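# Sutel open day, anyone else go?

**kenna_f** · 16 Apr 2026

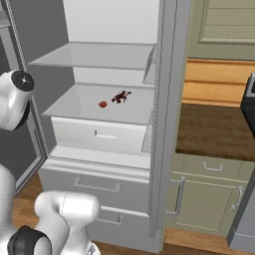 Drove 172 miles to the Sutel open day to see the Kullow arm do kitchen chores, and got two hours of simulator on a projector. The hardware was in the building. We were allowed to walk past it on the way to the coffee. I'll admit the sim is pretty. They've modeled sage-green cabinets with nicer pulls than mine, and a fridge holding a little red cube and a pile of dark red chunks that my row argued over until the break. I said meat. Pankaj said berries. The presenter said "assets."

**pnigam**

They were berries and I stand by it. Also the invite did say "simulation-first program." It was in the second paragraph, where Kenna doesn't go.

**kenna_f**

It said "live demonstration" in the first paragraph, where I live.

**rhi_landeg**

It was live. The planner was running in the room. I asked for the arm to start from a worse spot, down low near the freezer drawers with the door open, and the guy typed it in and ran it. You can't do that with a canned video.

**muthu.n**

Sure, but a simulated drawer slides because somebody set a friction number. My freezer drawer at home slides after I kick it. Did they say anything about transfer to the real arm?

**rhi_landeg**

Shahla Kiani took that one in the Q&A. She said 29 door and drawer tasks in sim, 12 tried on hardware so far. She wouldn't give a success rate for the 12, which I respected more than a bad chart.

**muthu.n**

I'd have respected the chart.

**pnigam**

Ererus did hardware only at their day in March and we spent most of it watching a man look for a cable. I'll take the projector.

**kenna_f**

At least I'd have seen a cable. Anyway, is anyone going to the Sadeghi one? I have a spare seat and strong opinions about the radio.

**muthu.n**

Going. I'm bringing my own lunch, no assets.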